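Workshop tips: when the gripper lets go or won't let go

These notes come from the bench at Dalden, where we use hand-held grippers and one fixed arm for small sorting and placing jobs. They started as a sheet pinned by the door after a bad week in August, when we had a dropped glass jar, a pinched thumb and a cable pulled clean out of its socket. Willy Martens wrote the first version. I have added to it and taken out the parts that no longer apply.

What went wrong in August

The fixed arm was set to pick up jars from the Nijs tray and put them down on the table. It had done 118 of them that morning without trouble. On the next one the fingers closed, the arm lifted, and the jar slid out at shoulder height. When Willy reached in to clear the glass, the fingers closed again on his thumb. The program had seen an empty grip and was trying once more, as it had been told to.

The thumb was bruised and nothing worse. Two faults came together: the finger faces had worn smooth where they met the glass, and the retry had no wait in it. Either of them we might have got away with.

Stop it properly before you reach in

Pausing the program is not stopping the gripper. On ours, pause holds the arm but leaves power on the fingers. Press the red stop, wait for the click, then try to move a finger by hand. If it resists, it is still live.

Never put a hand between the fingers to see what is stuck. Use the wooden spoon handle that hangs by the switch. If it has gone missing, any length of dowel will do.

After a stop, clear the last command before you switch back on. The Stutico controller keeps it in memory and will carry on from where it left off. We lost a second jar that way.

Check the finger faces

Look at them under a good lamp before the first job of the day. Scuffs on the outside and on the top don't matter much. What you want to know about is the inner face, the one that does the holding. Run a fingernail down it with the power off. If it feels glassy, rub it lightly with fine sandpaper, wipe with a damp cloth and let it dry. If there are chips along the lower edge, change the finger. A chipped edge catches on paper and cloth and will drag whatever is underneath.

Grease is the other cause of slipping, and it is easily missed on black fingers. Washing-up liquid in warm water takes it off. Don't use furniture polish anywhere near the bench – somebody cleaned the table with it once and everything slid for two days.

We change the pads every 30 working days whether they look bad or not. Skivier sell them in pairs. Write the date on the packet when you open it.

Cover the table

Plain white paper is cheap and shows up crumbs, drips and bits of broken finger. Pull it tight and tape it underneath. A ripple or two in the middle is no trouble for light work, but a fold near the edge will snag a low finger.

Change the paper after any breakage. Roll it inwards from all four sides so the splinters stay inside, and put the lot in a stout bag.

Keep leads out of the way

The cable we lost belonged to a small stand. The gripper caught the slack, and out came the plug with part of the socket. Anything on the table with a lead should have it run off the nearest edge, by the shortest way, and away from the side you are working from.

With the stand at the far side and its cable going off to the right, the near part of the paper stays clear for the fingers.
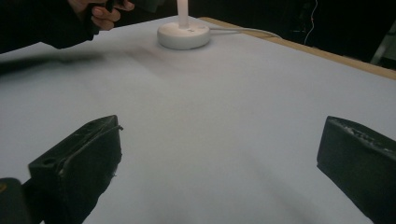

Say out loud when your hands are in

If two people are at the table, the one working the gripper keeps it still whenever the other reaches over. Say "hands in" and "hands out". It feels silly for the first morning. Long dark sleeves should be pushed up or held with a rubber band, as a cuff is easy to lose sight of against a dark wall and catches more readily than a finger.

Put the wait back in

After August we set a wait of 14 seconds before any second try, with a buzzer for the whole of it. That was too long for the people who had to listen to it, but we kept it for jars and anything else that breaks. For blocks and sponges the retry is switched off and the arm just stops and waits to be told.

If you change the setting for a job, change it back at the end. There is a peg on the board for this. Peg up means the wait is off.

Write the fault down

The notebook is in the drawer under the kettle. Put the time of day, what was being picked up, and what the gripper did, in that order. Leave guesses for the facing page. When we went back through it, the slips had been getting more frequent from line 434 onwards, all with glass and mostly after lunch, and no one had put them together.

If it still won't let go

Power off, then turn the small screw at the back a quarter turn to the left. The fingers should ease apart. Hold whatever is in them with your other hand before you turn it. Don't lever them open with a screwdriver. The spare key for the screw is taped inside the lid of the Skivier box.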